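**Black cloth under glassware: keep or drop?**

**omachala**

We covered the demo table in black cloth in June and I'm trying to decide whether it stays. The work is simple: clear solutions in a low-form beaker, stirring by glass, a test tube rack alongside. On the old white laminate I kept losing the edge of the beaker and the waterline.

On black, the rim and the spout are easy to find and the white graduations read well, even from the back. The complaint I get is lint. The cloth is a 300 g/m² cotton from Narstead, washed at 60 °C before first use, and it still carries pale fibers.
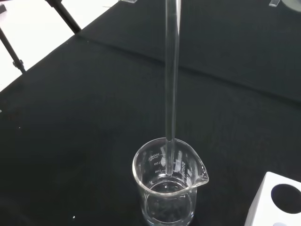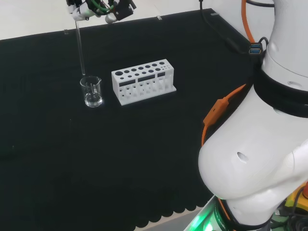 *Beaker on black cloth in both. Test tube rack visible in the second.*

Two questions. Is there a cloth that doesn't hold lint like this? And does anyone see a case against black for checking that a solid has dissolved?

**trayliner**

Case against: specks on the cloth and specks in the beaker look the same from above. In your first photo I can see small spots through the bottom of the glass and I couldn't tell you which side of the glass they are on. If you're judging dissolution by eye, that matters more than finding the rim.

**omachala**

Fair. I lift the beaker and look through the side against the light before I call it dissolved, so the cloth is out of the picture at that point. But I take the point for anyone who reads straight down.

**E. Ševčík**

Cloth is the wrong material under a beaker regardless of color. It creases. You have a long fold running across the upper part of the first photo, and a beaker that ends up on one won't sit level, so the reading at the mark is off. I use a black rubber mat from Trarex, 4 mm thick. It lies flat and wipes clean.

**omachala**

The fold isn't under the beaker, and I don't read volumes off beaker graduations anyway. 100 or 150 on a beaker is a filling guide. If I need a volume I use a cylinder.

**E. Ševčík**

Then you don't need to see the graduations either, which was one of your arguments for black.

**omachala**

I need to see them to fill to them. I don't need them to be accurate.

**quietfume**

Has anyone asked what he's stirring with? In the first photo it looks hollow to me, like tubing. In the second it reads as an ordinary stirring rod. If it's open tubing I'd change it. Liquid goes up the bore and you carry some of it out with you. Solid rod with fire-polished ends, 12 or so in the drawer, they cost nothing.

**trayliner**

Clear glass with highlights down both sides often looks like that, solid or not. I wouldn't diagnose it from a photo.

**quietfume**

Which is why I said "looks." He can check the end in two seconds.

**omachala**

I'll check the end.

**benchward**

On lint: cotton will always shed. Polyester tablecloth fabric sheds much less and drapes flatter. Tape roller before each session — not a brush, a brush just moves it around. Polyester does melt, so keep hot glass off it. The Zullus tray mats are the other option, but they have a glossy finish and you'd get reflections under the beaker.

**E. Ševčík**

Rubber. Matte, flat, no fibers. I don't see what the cloth is for.

**omachala**

It covers most of the table and a mat doesn't. I could put a mat on top of the cloth, under the beaker only, and leave the rack where it is.

**E. Ševčík**

A mat on top of a creased cloth is a creased mat.

**benchward**

Iron the cloth.

**omachala**

Ordered a length of the polyester and one Trarex mat. I'll put the same beaker on each and post what the waterline looks like. The rod question to follow.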